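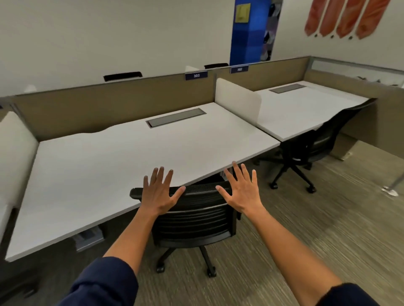 Tatu Kaijage asked on the staff page whether the sweeper had simply run out of charge again, and if so, why anyone was making a fuss about a chair.

Good question, and no, it hadn't! The battery was fine. What happened on the third floor at Prustside is much more interesting than that (to me, anyway), so this gallery goes with a proper account of it.

Lalitik is our night sweeper, a low round machine that does the carpet between the desk rows while we're all at home. It has a bumper ring at the front. Touch something, the ring presses in, the sweeper backs off and tries another way. On run 662 it drove into the base of an office chair, one leg of the star slid over the top of the ring, and the ring stayed pressed in. Lalitik should have stopped dead and shown code 77. It carried on pushing instead, and the chair went with it, all the way down the row and across the fire door.

The chair was found there in the morning with the sweeper still wedged underneath, brushes turning. I'd been dying to see that ring up close and I got my wish – there was a crease in the rubber just where the leg had sat. 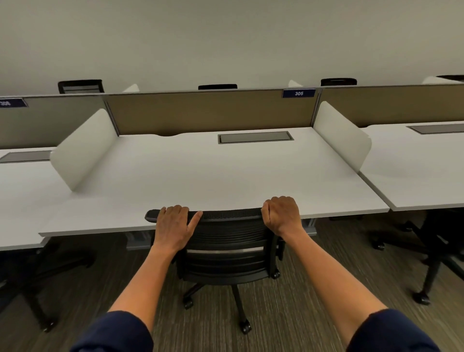
Desk 305, a hand at the top of the chair back and one on the corner.

The first job was the chairs, and I'm surprised by how much I enjoyed it. Push the seat right under the desk, square up the back, next one. Dong-geon Kong worked out from the fault log that Lalitik copes well with a straight row. A chair left at an angle in the aisle is what catches it, as the legs of the base are low enough to ride over the ring and too low for the front sensor to notice.

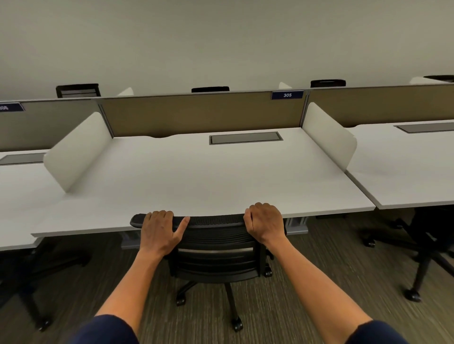 The missing stop is the part that matters, and the firm that looks after the sweeper, Jevunwood, have been brilliant about it. Their view is that the software treated a ring held in for a long time as a dirty switch and ignored it. Good for not waking the security desk every night, terrible for a fire door! Tucking in helps but it can't be the whole answer. Look at 305: the chair is right up to the desk and the castors still stand on open carpet beneath the backrest, well within reach of a sweeper that has stopped listening to its own bumper. So Lalitik stays switched off on our floor until the new software is on, and after that it gets a 70 cm no-go strip by the fire door as well.

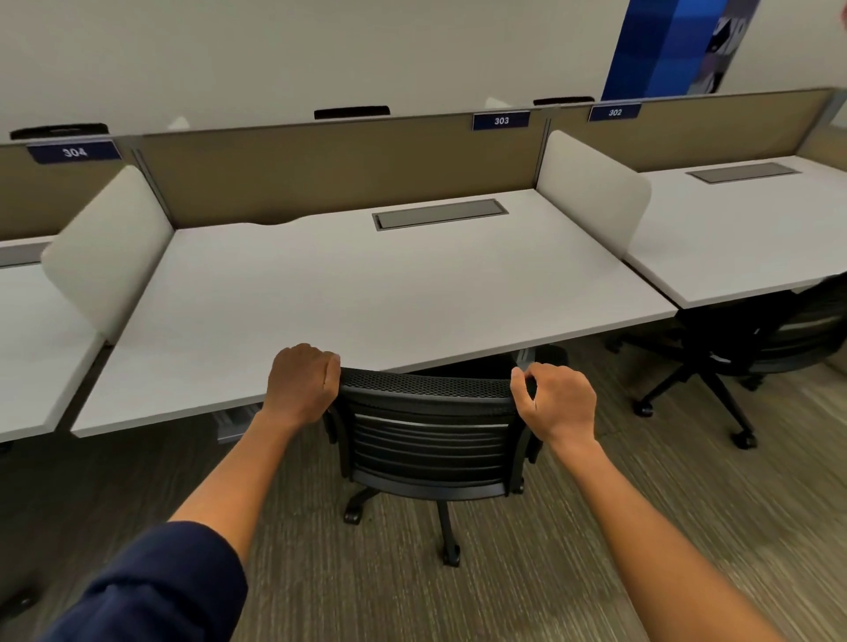 Fathima Samarakoon wrote in to say that the second floor had the same trouble before Christmas, only with a coat stand, and that it was put down to somebody moving the furniture. She'd like it added to the report.

It has been, Fathima, thank you – that's just the sort of thing we need. If your floor has had anything similar, even a bin that wandered, please tell Nikola Olszewski at the front desk, with the desk number if you know it.

Until then, chairs under the desks before you leave, please, and keep the fire door clear. The carpet is being done with an ordinary hoover, which is louder and has no log at all.

Page updated 2018-02-02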